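Trernance gets its counter back, and the wallpaper stays

The coffee counter at Trernance reopened in April with a new top, ending a stretch in which customers were served from a folding table and asked not to lean on it.

The slab is dark brown marble, veined in tan and gold with streaks of white, and it has taken the place of a pale laminate that had been losing an argument with hot saucepans for years. Owner Jocelyn Zacharias said she went to the stone yard for something plain and cheap and came home with neither.

"I had $3,000 and a sample card," she said. "I left with no $3,000. I still have the card."

The slab weighs 265 pounds and came in through the side window after the front door declined to cooperate. Fitting it took a morning. Deciding which way around it should go took the afternoon, with regulars offering advice until closing.

Less settled is the matter of the wall behind it. The coral-pink print, with its teal leaves and shaggy white animals, was put up as a trial, and Zacharias invited customers to vote on whether it should go. Of 400 slips returned, 300 were in favor of keeping it. Several of the rest asked what the animals were. Zacharias has her own view and is keeping it to herself, on the grounds that the guessing sells coffee.

The counter is open from 7 a.m. Cinnamon rolls are back as well, at the old price, for as long as the old price lasts. Coasters are provided and Zacharias would like them used.

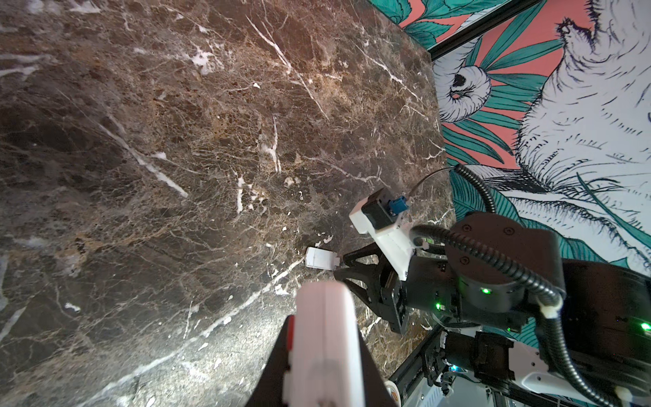
Page last changed: April, 4:40 p.m.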